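How do you teach a robot arm to do a puzzle? You show it!

At Sallska, a robot called Pruvar is learning to handle chunky coloured blocks. A person sits nearby and steers the arm by remote control. Move your hand left, and the arm moves left. Squeeze, and the gripper closes on a block! 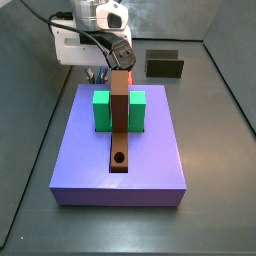 Every try is saved, a bit like a diary of where the arm went and how its gripper moved. Even the wobbly tries can be useful. The robot's computer looks for patterns in 1668 of them (imagine practising your spelling that many times!).

Then the person lets go of the controls and Pruvar has a turn on its own. If it gets stuck, its teacher takes over and shows it again.

What would you teach a robot first?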